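Melen Hand-Held Gripper
Home > Equipment > Grippers > Hand-held
Manufacturer: Clokaneo
Order code: MLN-400
Availability: purchase or evaluation loan

Overview

The Melen is a two-finger gripper carried and operated by hand. It is supplied to laboratories, training centres and engineering departments that need to record how a person handles ordinary objects before the same work is given to a robot arm. The operator closes the fingers with a trigger inside the handle, and the opening of the fingers is recorded together with the view from the wide-angle camera fitted to the body.

The unit is offered in one housing colour, grey, with black finger frames. Two types of finger pad are available and may be exchanged without returning the gripper to Clokaneo. Customers who already own the earlier Kaimal gripper should read the comparison further down this page before ordering, as the pads of the two models are not interchangeable.

Finger pads

Textured pad (supplied as standard). A dark rubber pad with a fine grid of small raised nubs. This is the pad we recommend for paper, cloth, thin packaging and household articles of mixed shape. It should be cleaned with a soft brush and plain water. Fibres from tissue and towelling will collect between the nubs, and a pad that has not been brushed will show a weaker hold on smooth plastic.

Smooth pad (optional). A softer rubber pad without surface texture, intended for glass, glazed ceramics and polished metal. It takes up less dust but marks more easily. It is not advised for use with loose paper.

Both types are sold in pairs. Pads from different pairs should not be mixed, even where they appear to be equally worn.

Technical data

Finger arrangement: two, opposed, parallel closing
Finger force at full trigger: 25 newtons
Weight without cable: 400 grams
Camera: wide-angle, fixed focus
Connection: single cable, locking plug
Housing: two halves, joined along the centre line
Operation: left or right hand

Comparison with the Kaimal

The Kaimal remains in stock and continues to be supported. It has a stronger closing action and a narrower body, and a number of customers prefer it for workshop tasks such as sorting fixings or lifting small tools. Its fingers are stiffer, however, and the operator has less sense of when a soft object has begun to fold.

The two models were compared at the Brevby test rooms in August. Operators worked through 23 household tasks with each gripper, using new textured pads on the Melen and the standard pads on the Kaimal. A total of 1,943 attempts were recorded. The Kaimal gave the better result on heavy and rigid objects. The Melen gave the better result on fabric, paper and light containers, and operators reported less strain in the wrist at the end of a session. On door handles, taps and switches there was little to choose between them.

Neither gripper performed well with coins lying on a flat surface. Customers whose work depends on objects of this kind should ask about the narrow fingertip set, which fits the Kaimal only.

The comparison was supervised by Itzel Barrera, who has prepared a short report listing every task, the starting position of each object and the reasons recorded for failed attempts. The report may be requested with the order or separately.

Evaluation loans

A loan set contains one Melen gripper, one pair of each pad, a cable and a carrying case. Institutions may ask for a Kaimal to be added to the set so that both can be tried on the same tasks. We suggest that borrowers choose their own objects and keep to one operator for the first day - differences between people are often larger than differences between grippers.

Sets must be returned clean and with all pads, used or unused. Damage to the camera window is charged at cost. Loan requests should state the intended use, the number of operators and the delivery address.

Page revised 12/21/23.

Use with thin and soft materials

Thin materials place particular demands on a gripper, as the fingers must meet evenly and hold without tearing. The textured pad allows a single sheet to be gathered into a fold and kept there while the hand moves. Toilet paper is a useful trial material for this purpose: a crumpled sheet is shown clamped between the nubbed pads of the gripper in a small bathroom, its upper part rising in a loose bunch and a tail hanging down through the opening. Where the operator also wears a camera on a headband, as in the same view, the two recordings should be started together and checked against one another before the session continues. Customers planning work in confined rooms are advised to try the full movement of the arm beforehand - the cable in particular needs to be routed clear of the elbow.

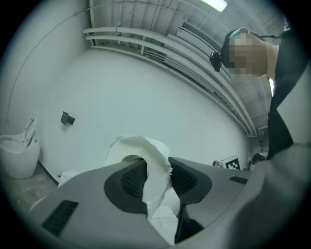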